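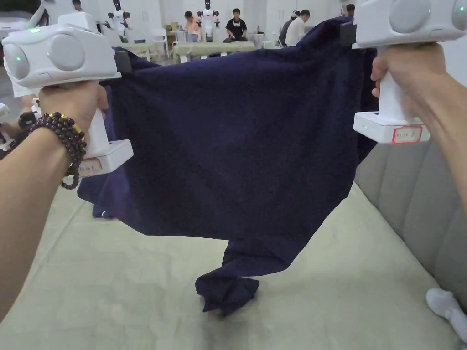
We have one pair of hand-held grippers for cloth work and the right one started to lose its grip in December. We use them with two hands: pinch one corner with the left, one corner with the right, lift, and the cloth should hang between them. With a dark blue piece held by its two upper corners, and the lower end bunched and twisted, all the load goes to the two clamps. The left clamp keeps its corner. The right one lets it creep out after 16 lifts or so of the same cloth. The green light stays on, so I think the power is fine.

What I did already: cleaned both clamps with a dry brush, tightened the two screws behind the jaw, and swapped the cloth for a thinner one. The thinner one slips even earlier. The shop manual from Kocsis gives only one line for this ("check jaw pads") and no value for the wear. Is it the pads, or the spring? And can I change the pads on one side only?

Posted in Repair and Upkeep, Sestusier workshop group
502 views

Answer 1 (marked as helpful)

Pads first. I look after the same kind of grippers and I had this slipping two times. Take off the clamp and put a strip of thin paper between the jaws at the tip, close it by hand, and pull. Then do it again at the root. If the paper holds at the root and comes out at the tip, the pad is worn at the front and the spring is good. If it comes out at both places, the spring is tired.

Please change the pads on both sides, also when only one is bad. New rubber grabs earlier than old rubber, and the person holding them starts to squeeze the two hands differently - I lost one afternoon to this. After the change, run the zero position again with the jaws fully closed. If you skip it, the opening you read from the gripper will be wrong by the thickness of the new pad.

The Sandine pads fit if you trim 3 mm from the long side. Clean the metal with alcohol and let the glue rest for one night. Mine made 1,012 closings before I saw any slip again.

Answer 2

I had same problem, it was dust from the towels. Wash them before.

Answer 3

I agree with the paper test, but I would be careful with the trimming. A cut edge on the Sandine pad begins to peel, and a loose fiber can pull it up. Wilix sells them in the short size. Also check the two screws again when the new pads are in. If they are too tight the jaw closes a little crooked, and it looks exactly like a worn pad on one side.

Comment from the person who asked: The paper came out at the tip only, so it is the pads. I ordered the short ones for both sides. Should I use the same glue for these?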